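Pramdale Swap Shelf – FAQ

What can I bring?
Sealed dry food, in date. Tea, rice, snacks. No jars for now, the shelf at Bistport cant take the weight.

When are you open?
8 in the morning til 2. Closed all of December.

Is there a limit?
20 items per drop-off. Bulk flour or sugar – 500 g bags only pls.

Do I need to sign up?
No. Just turn up and use the side door on Voicu Lane.
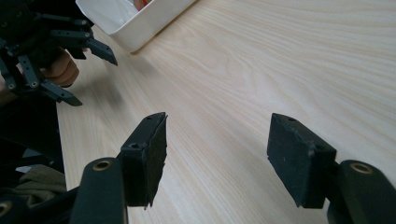
One regular wrote in that the side door sticks, so push hard. Correct. Hundach are fixing it.

Opened packets?
Sorry, no. Even if clipped shut. Empty wrappers go home with you, foil ones arent taken in our recycling.
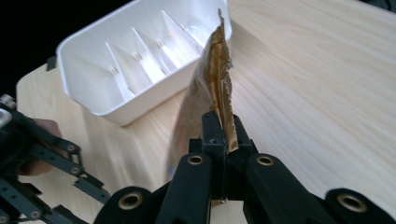 Could we get a later slot, a reader asks, as plenty of us work mornings. Looking at it for spring – no promises.

Can I take without giving?
Yes. Always.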